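掲示板トップ > 自作ロボット・自動化 > 教示・遠隔操作

スレッド：シミュレーターの遠隔操作で箱つかみを教えてます(手首視点のコツ募集)

1：nejimaki_8
Kongkawとか言ってた頃から読んでる古参ROMです(正しくはKongkaewですね、当時ずっと読み間違えてました)。8月に入ってようやく自分でも教示データを録り始めたので、スレ立てさせてください!

やってることは単純で、Kongkaewのシミュレーター上で双腕の片方を手元のリーダーアームから動かして、取っ手つきの箱をつかんで台に下ろす、という動作を覚えさせようとしています。学習側はHumiaの模倣学習ツールをほぼ初期設定のまま。リーダーアームはPlakanoのキットを組みました。関節のガタ取りで週末が丸ごと消えましたが、動いた瞬間に全部忘れました。自分の手首をひねると画面の中のグリッパーもひねるんですよ。それだけで晩ごはんを食べ忘れます。

で、本題。外からの固定視点だと箱に近づくのは楽なのに、最後の寄せで奥行きがわからなくなって指を箱の角にぶつけます。そこで手首視点に切り替えて操作してみたところ、今度は箱が画面の端に行ってしまって、どっちに動かせばいいのか一瞬迷う。みなさんは操作するとき、どの視点を見てますか。

2：kaban_no_naka
スレ立て乙です。Plakanoのキット、うちも同じです。肘のところ、ワッシャーを一枚足すとかなり静かになりますよ。

視点ですが、うちは両方出してます。左に固定視点、右に手首視点。近づくまでは左、つかむ直前から右。慣れるまでは目が泳ぎますけど、慣れるとどっちを見ているか意識しなくなります。

3：tororo_konbu
自分は手首視点だけ派。理由は簡単で、学習させるモデルに手首視点しか渡していないから。操作する人間がモデルに見えていないものを見て判断すると、モデルからは「なぜここで右に曲がったのか」がわからないデータになる。苦しくても同じものを見て操作するべきだと思ってる。

4：kaban_no_naka
＞3
それは一理あるんですが、手首視点だけだと操作がおどおどしませんか。止まって、探して、戻って、みたいな。その迷いまで覚えてしまうほうがうちでは痛かったです。

5：tororo_konbu
＞4
迷いは録る前の練習で消す。30回くらい空打ちしてから録画を始める、とかじゃなくて、きっちり30回。数を決めないと自分はサボるので。

6：nejimaki_8
おお、さっそく意見が割れてて嬉しいです! 実際に迷うときの画面を貼りますね。手首視点で、箱に寄せる途中です。 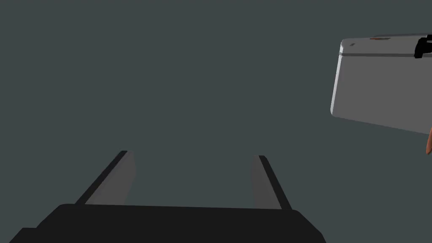
手首視点、寄せの途中。箱は右上、指の間はまだ空です。

この状態から、みなさんなら先に横へ動かしますか、それとも先に持ち上げる方向へ行きますか。自分は斜めに一気に行こうとして、だいたい右の指を箱の左下の角に引っかけます。背景がのっぺりしていて影も出ていないので、距離の手がかりがほとんどないんです。

7：amedama_robo
画面ありがとうございます、すごくよくわかる! うちもこの「箱が右上にいる」状態で何度もやらかしました。

自分なら、まず手首を向け直して箱を画面の真ん中に入れます。前進はそのあと。指の先と箱の間にまだだいぶ空きがあるので、ここなら安心して向きを変えられます。斜めに一気は見た目がかっこいいんですけど、画面の外に何があるかわからないまま突っ込むことになるので……。

8：tororo_konbu
＞6
右端の黒い金具みたいなのは取っ手? そこをつかみたいなら、今の画面だと目標が半分外に出ている。モデルに渡る情報もこれと同じだから、この位置を経由する軌道はそもそも録らないほうがいい。最初から取っ手が画面に入る姿勢で近づく。

9：nejimaki_8
＞8
その黒いの、取っ手か留め具っぽく見えますよね。で、つかみたいのはそこじゃなくて箱の本体のほうでして。ふたの継ぎ目の線が水平に見えるので、傾きを合わせる目印に使ってます。今は少し傾いてますよね。これを画面の横線と平行にしてから前に出ると、指が素直に入ります。

10：amedama_robo
＞9
継ぎ目を水準器がわりにするの、いいですね! いただきます!

11：suzuri_to_fude
横から失礼します。仕事では実機で、手を添えて直接動かすほうの教示をやっています(ダイレクトティーチです)。シミュレーターは趣味です。

手で動かす教示に慣れた身からすると、遠隔操作は「手応えがない」のが何よりつらい。実機なら指が当たった瞬間に腕でわかるのに、画面越しだと当たったあとで箱がずれて初めて気づく。なので私は、視点を増やすよりも接触したら音を鳴らす設定を先に入れました。Kongkaewなら接触イベントを拾えるので、短い「ピッ」を割り当てるだけです。これで角への引っかけがずいぶん減りました。

12：tororo_konbu
＞11
音か。モデルに聞こえないものを使うという意味では自分の主張に反するけど、失敗したとすぐわかって録り直せるなら得だな。そこは認める。

13：kaban_no_naka
＞12
固定視点は認めないのに音は認めるんですか(笑)

14：tororo_konbu
＞13
音は失敗の判定に使う。固定視点は動きの判断に使う。役割が違う。

15：kaban_no_naka
＞14
うーん、線引きとしてはわかりますけど、うちは固定視点の映像もモデルに渡してるので、最初からその問題がないんですよね。二つ渡すと学習は重くなりますが、同じ回数のデモでも仕上がりはこっちのほうが好きです。

16：tororo_konbu
＞15
それなら文句はない。渡しているなら見ていい。

17：nejimaki_8
ピッ音、今晩入れました! これはすごい。当たった瞬間に手が勝手に止まります。自分の手のほうが先に学習してる感じがして笑ってしまいました。

あと7の「真ん中に入れてから前進」も試しました。一回あたりの時間は延びるんですが、録画を見返すと動きが読みやすい。向きを変える、止まる、出る、閉じる、が区切れて見えます。

18：suzuri_to_fude
＞17
よかったです。一つだけ、「止まる」は短めに。完全に静止した区間が長いデモが多いと、再生時にそこで固まって動かなくなることがあります。私は静止した部分を録画後に間引いています。

19：nejimaki_8
＞18
心当たりがありすぎます。先週のモデルが箱の手前で考えごとを始めたまま帰ってこなかったの、それか……!

20：hiyashi_ame
便乗質問いいですか。デモは何本くらい必要なんでしょう。これから始めるところで、見当がつかなくて。

21：kaban_no_naka
＞20
箱の位置を変えるかどうか次第です。位置固定なら30本で形になりました。位置をばらすともっと要ります。うちはその後、Jivumの水増しスクリプトで2000本まで増やして回しています。元の30本が雑だと2000本の雑なデモができあがるだけなので、元のほうを丁寧に。

22：tororo_konbu
＞21
水増しは個人的に好きじゃない。箱の位置だけずらして軌道を合わせると、人間なら選ばない手首の角度が混ざる。自分は全部手で録って2054本。

23：amedama_robo
＞22
全部手で!? 尊敬というか、手首は大丈夫ですか!

24：tororo_konbu
＞23
リーダーアームの下に肘置きをつけてからは平気。趣味なので毎晩ちょっとずつ。途中でグリッパーの開き幅の設定を変えてしまって、前半のデータの扱いに今も悩んでいる。設定は最初に決めてメモしておくといい。

25：hiyashi_ame
ありがとうございます、まず位置固定の30本からやってみます。リーダーアームがまだ届いていなくて、ゲームパッドでも始められますか?

26：suzuri_to_fude
＞25
始められますが、手首の回転がどうしてもカクつきます。移動と回転を同時に入れるのが難しいので、動きが階段状になりがちです。練習用と割り切って、本番のデモはアームが届いてからがいいと思います。

27：amedama_robo
＞25
自分は逆で、ゲームパッド結構好きですよ! 感度を落として、回転をトリガーに割り当てるとだいぶ滑らかになります。うちの最初の成功モデルはパッドで録ったデータでした。あの日は嬉しくて同じ再生を寝るまで見てました。

28：hiyashi_ame
意見が割れるの、楽しいですね。今夜パッドで触ってみます!

29：nejimaki_8
途中経過です。音ありで静止部分を間引いた30本を録り直して、水曜の夜に学習を回しました。箱の位置は固定です。

結果、つかめました!! 毎回ではないんですが、つかめるときは手首をくいっと向け直してから出ていくんです。完全に自分の癖で、見ていて照れます。失敗するのはやっぱり箱が右上に寄った姿勢から始まる回で、8で言われたとおり、そこを通るデモの扱いが次の宿題です。捨てるか、そこからの立て直しを別に録るか。

30：kaban_no_naka
おめでとうございます! 立て直しを別に録るほうに一票。失敗しかけたところから戻すデモが混ざっていると、本番で粘ってくれますよ。

31：tororo_konbu
おめでとう。自分は捨てるほうに一票。立て直しは、まっすぐつかむのが安定してから足しても遅くない。

32：nejimaki_8
＞30 ＞31
また割れた! じゃあ両方やって比べます。元の30本をコピーして2つに分けて、片方にだけ立て直しを足してみますね。週末に結果を貼ります。

33：suzuri_to_fude
比べるなら、開始姿勢の並びは両方で同じにしておいてください。乱数の種を固定するのを忘れると、あとで何を比べたのかわからなくなります。

34：nejimaki_8
＞33
危ない、忘れるところでした。種、今メモに書きました。開き幅の設定も一緒に書いておきます!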